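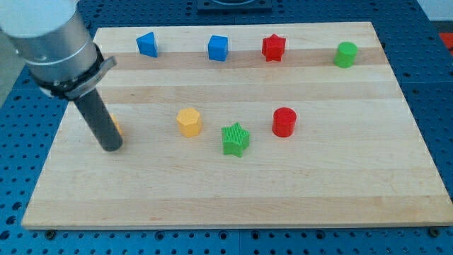 Opened by Tania Gazi | 2025-12-03 | Siris web store | Status: Resolved

Problem: Customers who add the Faller maple board to the cart see a shipping charge of 4,000 dollars. All other boards price normally. Two customers wrote in and one gave up on the order.

Steps to reproduce: Add one Faller to the cart, enter any US zip code, go to the shipping page. Same result in Chrome and Firefox, logged in or as a guest.

Tania Gazi: I cleared the store cache and saved the product again. No change. The weight on the product page reads 10 pounds, and that's right.

Selvaraj Mondal: Please check the package size under the Shipping tab, not the one in the description. The carrier plugin only reads the Shipping tab.

Tania Gazi: Length is 20, width is blank, height is 2. The Jenton board has all three filled in.

Selvaraj Mondal: When width is blank the plugin falls back to the store default. What is the default set to?

Tania Gazi: Where do I find that?

Selvaraj Mondal: Settings, Shipping, Package defaults. You need the admin login.

Tania Gazi: Got it. The default width is 4,000. I think it was entered in millimeters when we moved over from the Villalobos site in November. The store is set to inches.

Selvaraj Mondal: Then the rate is being worked out for freight. Clear the default and enter the real width on the Faller. Carts that are already open will keep the old rate until the customer changes the quantity or starts over.

Tania Gazi: Done. Test order now shows the normal ground rate. I emailed both customers. The import sheet still has the bad default in it, so I opened a separate ticket for that.

Closed by Selvaraj Mondal.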